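24 January 2012

Notice about the office closure finally came down, so I'm putting it in the book before it gets lost in my inbox again. Honport counter shuts at noon, Bresino stays open all day (lucky them!), and anybody with a permit file due gets three extra days.

Golshifteh Rashti says we still have 268 holiday letters from December that never got a reply stamp. I did 34 before lunch and then the stamp pad died. Typical.
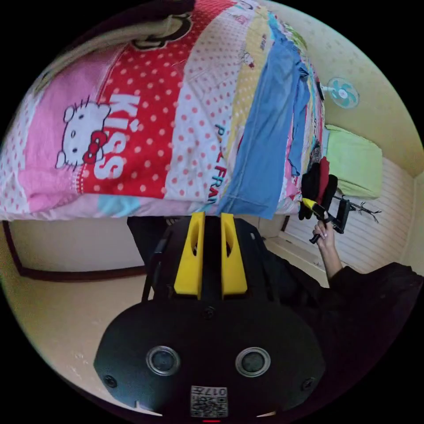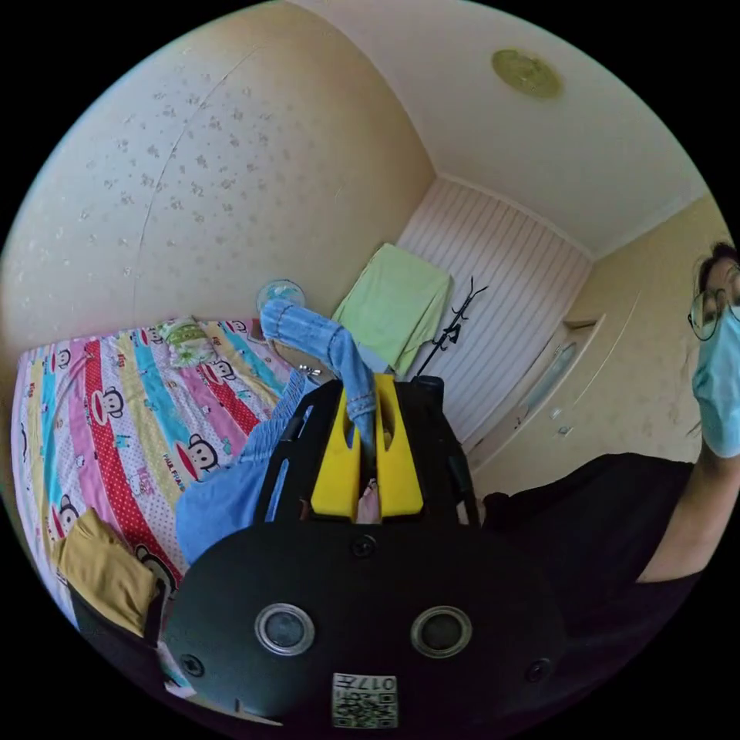
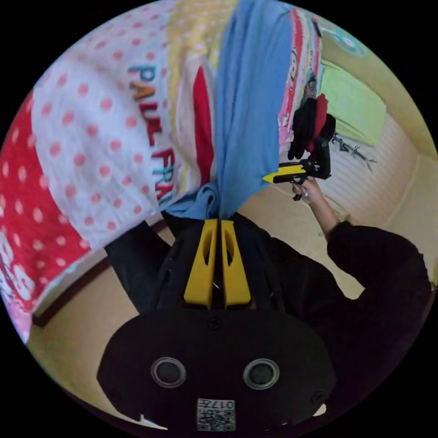
Quilt in the first one, light blue cloth in the grip in the other two.

Called Khosravi about the door sign and they want the wording by tonight, so I sent what we had. The Atis list still shows the old hours for room 315 - somebody with a login please fix it, mine's locked again!

To do: new stamp pad, ask Golshifteh if the extra days apply to renewals too. I think so but the notice is pretty vague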